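Can a robot do the chores yet?

Dec 13, 2020

Robots already do some jobs around the house. There are round ones that sweep the floor and others that cut the grass. Each of them does one job, over and over.

Tidying a table is different. Think about what you do when you clear away your bowl. You look for it, reach out, close your fingers round the rim, lift it and carry it to the sink. You have done this so many times that you don't think about it. A robot has to work out every part.

Engineers at the Relmont workshop in Uston are trying to teach a robot to do table jobs. It has two white arms, and its silver hands have fingers and a thumb, a bit like yours. The robot works at a wooden table, and one of the things on it is a red plastic bowl. 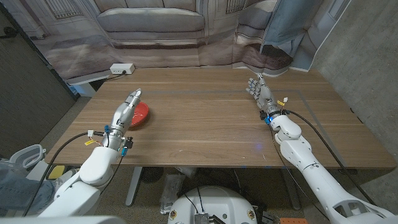
Why is a bowl hard to pick up?

A bowl is round, so there is no handle to hold. If the robot squeezes too hard, a thin bowl might bend or crack. If it doesn't squeeze hard enough, the bowl slips. Your skin tells you when something is slipping, and your hand grips tighter before you notice. Many robot hands can't feel much at all.

Seeing is difficult too. When a hand reaches for something, it often gets in the way of the view. You can guess where the hidden side of the bowl is. A robot has to learn to guess.

How does it learn?

By practising. The Relmont team set their robot 1000 tries at moving a bowl across a table. In October it managed 641 of them. You would probably have managed nearly all of them, and you would have been faster.

The fingers matter a lot. Each one is made of short pieces with joints in between, so that it can curl.

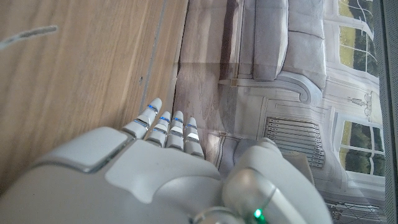 A robot hand with blue lights on its fingers.

So, can it do my chores?

Not yet. A robot may be able to move one bowl on one table, but a real kitchen has wet plates, odd spoons and a cat. For now, you will have to clear the table yourself.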